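Notes on a big room

The studio upstairs from the old Margaritis showroom came up for rent in January and I took it, mostly out of vanity. I had spent years writing in a bedroom where I could touch both walls. Now I have a brown wooden floor you could hold a wedding on, white beams, and no idea where to put a desk.

It costs $900 a month, which I repeat to people in the hope that one of them will gasp in the right direction.

Floor Claeys came by to measure. Yes, her name is Floor, and yes, she fits floors, and she has heard yours already. She got on her knees, rapped on a few boards and told me to leave everything alone. I had been ready to spend $2698 on sanding and sealing. She charged me $78 for the visit and I have never been so happy to be told to do nothing.

The lights are another matter. They are fluorescent panels, set into the ceiling, and they make the place look like somewhere you wait for test results.
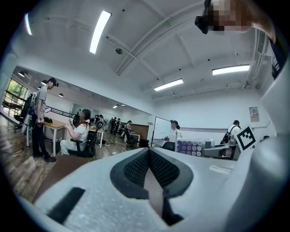
Can you make a room with fluorescent panels feel warm without ripping them out? Switch them off after dark and light the place from low down, with lamps at table height and warm bulbs in every one.

I have three lamps so far, two from a Jamano closeout and one my brother-in-law Benjamín wants back. At night they make a little yellow island at one end and the rest of the room goes off into the dark like a parking lot. I like it more than I expected to.

Still to do: a rug (the echo is terrible – I sneezed and heard it twice), some kind of shelf, curtains if I ever find 90 inch ones that don't look like a hotel. Benjamín Núñez, owner of the lamp, thinks I should get a ping-pong table. He may have a point, and I've already looked up the price.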